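Search this site
Type and press enter

What I learned from not getting the scholarship

Last updated Dec 27, 2025
4 min read

I was a finalist for the Madigan this year and I didn't get it. A few people have asked me to write down how the process went, so I'm doing that while I still remember the details.

The Madigan is a scholarship for college juniors who want to work in public service after graduation. It pays for the last year of college and part of a graduate degree. My school can put forward two names a year. To be one of the two you go through a campus round first, and the campus round took more of my time than the real one.

I started in the spring of sophomore year, when I went to the fellowships office in Bullent Hall to ask about study abroad and came out with a folder about the Madigan instead. I major in economics with a minor in Russian. I had one summer at a county housing office and a lot of hours at a tax help clinic. I didn't think that was enough. The adviser said to write the essays and see.

The application has a short policy memo, a personal statement, a list of activities, and three letters. The memo was the part I liked. Mine was on how counties handle back taxes on mobile homes, which I knew from the clinic. I wrote 10 drafts. The first few were too long and explained things that any reader on the panel would already know. Draft six was the best one, and I should have stopped there. After that I was mostly moving commas and making it duller.

The personal statement was harder. I had a story about my grandfather's store that everyone told me to use, and I used it, and I never liked it. If I did it over I would write about the clinic again and leave my grandfather out.

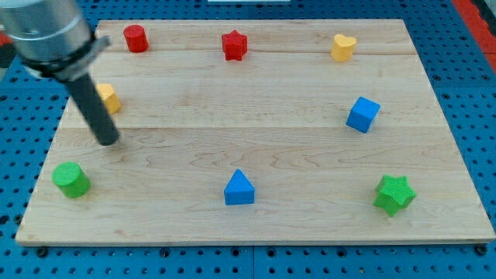

Elínborg Mikkelsen read an earlier version of this post and said I was being too hard on the store essay. Her view is that the panel reads the statement to find out what to ask you about, so a plain story that gives them two or three questions has done its job. She also thinks I spent too long on the memo because it was the part I enjoyed. She may be right about that.

The letters are where I made a real mistake. I asked my third writer in November, two weeks before the campus deadline. He said yes and he wrote it, but he had me in one lecture course and couldn't say much beyond my grade. My supervisor at the housing office would have been a better choice. I didn't ask her because I thought all the letters had to come from professors. The instructions say otherwise on the second page.

Finalists interviewed in Brernedov, a four-hour bus ride from campus. I went up the night before and stayed at a motel near the station. There were 17 of us in my group. We sat in one room from breakfast until the last person was done, and people were friendlier than I expected. I talked for a long time with Paavo Laitinen, who had applied with a proposal on rural ambulance service and had gotten through his whole campus round without telling his parents.

My interview was 20 minutes. There were five people on the panel. The first question was about the memo, and it went fine. The second was what I would cut from the county budget to pay for my idea. I had an answer for that too, but I gave it too fast and then kept talking. Somebody asked about Girkunov, the economist I had cited for the tax figures, and whether I agreed with his later work. I hadn't read his later work. I said so. I still think that was the right thing to say, though I would rather have read it.

The last question was what I would do if I didn't win. I said I would apply to the same graduate programs and borrow the money - that got a small laugh, but it was also the plan, and it's the plan now.

The email came on a weekday morning before class. It was three sentences long. I went to class.

For anyone at my school thinking about next year, start with the letters. Ask early and ask people who have seen you do work. Have somebody outside your major read the memo, and if they get lost on page one, fix page one. Do two practice interviews with people you don't know well. Mine were all with friends, and friends let you ramble.

The campus form opens again after spring break. The folder is still in Bullent, and I left a copy of draft six in it along with the final one, so you can compare them.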